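Evetti (hand-held gripper)

Evetti is a hand-held two-finger gripper built at home by Ishbel Haldane and Obadia Simiyu, with later parts made at the Kombo shared workshop. It is used to record grasping motions on small household objects, which are then replayed on a fixed arm.

Design

The tool has two opposed fingers with textured pads, each carried on a rigid arm and closed by a trigger under the palm. The complete assembly weighs 882 grams. Closing force is set by a spring, and the first one fitted proved too stiff for thin items. Mwajuma Nyanda replaced it with a softer spring in June and shortened the trigger travel. The wrist bracket was redrawn at the same time to clear the user's sleeve.

Sorting task

The most demanding routine is the sorting of jewelry from a cloth surface into an open cardboard box. Chains, bead bracelets and rings are spread out before each run, and the operator picks them up one at a time.
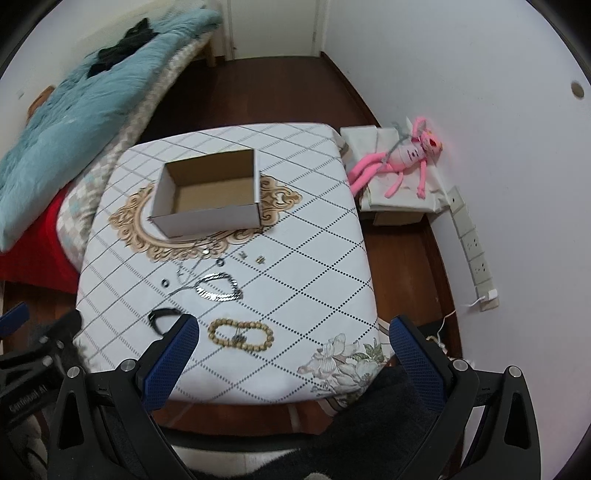 Rings are gripped across the outside diameter. Chains are pinched at a single link and lifted until the free end leaves the cloth, as a low lift tends to drag neighboring pieces. A run ends when the last item is released over the box. Dropped items are left where they fall and picked again, and the retry is logged as a separate grasp.

Recordings

The first set, named Zandine, contains 2507 grasps. Of these, 49 were discarded by Felista Mrema after a check of the finger position readings. The set is stored as plain tables, one row per reading, with the finger gap given in millimeters.

See also

Flestura (trigger firmware)

Last edited February 1, 2018
Shares 49
Comments 3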